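The Cookie Dough Years

My first school fundraiser as a parent involved cookie dough, sold by the tub, out of a glossy catalog my son brought home folded into eighths. I bought four tubs myself. My mother bought one out of pity. We were eating oatmeal raisin until the following spring, and the school in Arnstead got enough out of the whole campaign to replace a volleyball net.

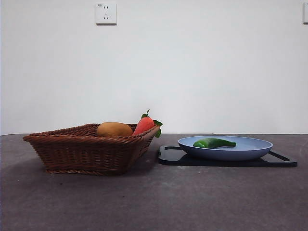
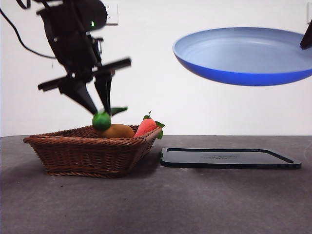 I bring up the dough because I have since sold wrapping paper, scented candles, popcorn in a tin the size of a toddler, and a coupon book whose most generous offer was half off a tire rotation. In each case the pitch was identical. The kids do the selling, the families have fun, and the school gets new things. In each case the kids did no selling whatsoever. They handed me the form and went to look for a snack, and I took it to work, where everyone else was also holding a form.

There's an economy to this, if you want to call it one. I buy your daughter's candle, you buy my son's popcorn, and we both end the week down the same amount with a candle and some popcorn to show for it. A company in another state keeps most of the money and mails us a thank-you certificate.

Gilberto Llanos has run fundraising at our elementary school for longer than his own children attended it. The younger one is now in high school and drives. He keeps his records in a three-ring binder with a broken ring, and when I asked him which sale had done best, he turned straight to a page near the back.

"Nothing," he said. I thought he meant none of them had worked. He meant the year they sold nothing.

The idea was simple enough to fit on half a sheet of paper, and it went home one November in every backpack. It asked families to send in whatever they would have spent on wrapping paper, and promised in return that there would be no wrapping paper. A box at the bottom let you pay a little extra to be excused from the bake sale. People checked that box with real feeling. One father wrote "bless you" beside it.

Of 46 families who answered in the first week, Gilberto says, only 2 sent less than they'd spent the year before. The school kept every dollar, apart from the cost of photocopying.

You would think that settled it. The next fall we sold candles again.

I asked why, and got several answers, all of them delivered with a slight wince. Some parents missed having something to hand to the grandparents. The principal that year liked an assembly, and it's hard to hold an assembly for an envelope. Then there are the prizes, which is where the catalog people really have us. A company called Jesteck sent a man with a headset microphone to the gym, and he told a room of second graders that anyone who sold up to 1,000 points' worth of merchandise could win a ride in a limousine. What a point was he did not say. My son talked about the limousine until Christmas. He had earned a rubber bracelet.

The newer outfits have gone digital, so you no longer need to leave your desk to be a nuisance. Hosis gives each child a personal page with a thermometer on it, and then emails every relative you were foolish enough to type in. My aunt got nine reminders. She isn't speaking to the thermometer. Ma, which the middle school uses, lets you round up your grocery bill for the band, and it has the great virtue of happening while I'm thinking about something else. I have no idea how much I've given. I assume there's a tuba out there with my name on it.

If you've been put in charge of one of these things (and if you missed the meeting, you have), Gilberto's advice is short. Ask for a specific object. People will give more toward a water fountain than toward "enrichment," even when the fountain is cheaper. Run one campaign a year and announce the date it stops. Say thank you before you ask for the next thing, and don't put the thank-you and the order form in the same envelope, which our school did for six years.

He has drawn up another half sheet for this November, with the box at the bottom. It still needs the new principal's signature. In the meantime a catalog has arrived, and I'm told the cookie dough now comes in pumpkin.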